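Chip Handling at Travside

Chip handling at Travside is the work of moving computer processors out of plastic trays, checking them, and sending them on to be tested, packed or set aside. Most of it was done by hand until the company started bringing in robot arms. I'm one of the people who used to do it by hand, so I'm writing this entry for the shop wiki the way I'd tell it to someone on their first day. If you want the dry version, the work instructions are in the binder by the time clock!

What the job was

Travside takes in processors from companies that are clearing out old machines, sorts them, and sells the good ones on. A busy day is up to 2,000 chips. Back when I started, there were four of us on the picking bench, each with a vacuum pen, a wrist strap and a lamp that got too warm by ten in the morning. You picked a chip, tipped it to the light, looked over the lid for scratches, flipped it, looked at the back, and put it in the right tray. Then you did it again (and again, and again).

I liked it more than I let on. You could talk while you did it, and I heard most of one coworker's divorce and all of another one's kitchen remodel over that bench. But my neck hurt every winter, and by late afternoon you'd catch yourself putting a good chip in the scrap tray and have to go back through the row.

The changeover

The first arm went in during April. The company bought it through a firm called Ostum, which also did the first round of setup, and the software that tells it which tray goes where is called Grarance. Everybody says "Grarance is down" when they mean anything at all has stopped, including the vending machine.

Bonifacio Palacios ran the changeover from our side. He had been a line lead for years and he asked for two things before he signed off on it: no layoffs from the bench for the first year, and a stop button that any of us could hit without having to explain ourselves in writing. He got both, though the second one took some arguing.

The early weeks were slow going. The arm was managing 900 chips on a good shift and the rest still came to us, so for a while we had the old job plus a new one, and people were grumpy about it, me included. A lot of the trouble was with trays. We get them from all over, and they don't all stack or sit the same way, and a person just nudges a tray straight without thinking about it. The arm needs to be told.

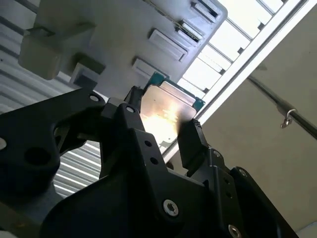

That's where the term "tray teaching" comes from, which you'll hear a lot here. Teaching a tray means setting up its shape and spacing in Grarance, running the arm through the pockets at low speed, and saving the result under a name other people can find. Please use the tray maker's part number. We have one saved as "the gray one" and another as "gray one NEW," and I'm sorry to say I made the second.

Grip

The other half of the job is grip. A processor is a stiff little thing with a metal lid on top, and you'd think it would be easy to hold. Grab it too lightly and it slides. Grab it too hard, or a bit off to one side, and you can chip the edge of the board. Bohdana Skoryk figured out most of our grip settings, and she did it by sitting with a box of scrap chips for the better part of two weeks, changing one number at a time and writing everything down in pencil. Her notebook is still the real reference. It has been scanned, but the scan is missing the last pages, so go ask her.

Shiny lids were their own headache. What you'd do by hand is roll the chip a little until the glare moves off the part you want to read. Bohdana's fix was to have the arm do much the same, with a second look at a different angle for any chip the inspection step can't make sense of. It costs time on each of those, and she'll tell you it's worth it. I agree with her now. I didn't in the spring.

What changed for the people

All four of us from the bench are still here. Two are cell operators, which means loading trays, clearing stops and teaching new trays. One moved over to testing, and she loves it. I split my time between the cell and the questionable pile, meaning chips the arm has set aside for a person to look at. We each got 25 hours of training, paid, and the operators got a small raise that some of us thought should have been bigger. (I still think so.)

My neck is better. I walk more. The talking is harder, because you're seldom in one spot for long, and for a few months I hardly knew what was going on in anybody's life. We asked for the whole crew to get the same break, 15 minutes at mid-morning, and that has helped.

The thing I'd warn a new person about is the waiting. When the cell runs well there are stretches with nothing to do with your hands, and then three things go wrong at once. Some folks find that more tiring than picking ever was. Bonifacio rotates people between stations for that reason, and if you need to swap early you can just say so.

Zinchenko trays

See the separate entry. They're taught, but only in one direction, so check the notch corner before you load.

Last updated Friday, November 1, 2019

Travside Shop Wiki | Corrections: leave a note at the cell desk | © Travside | Back to top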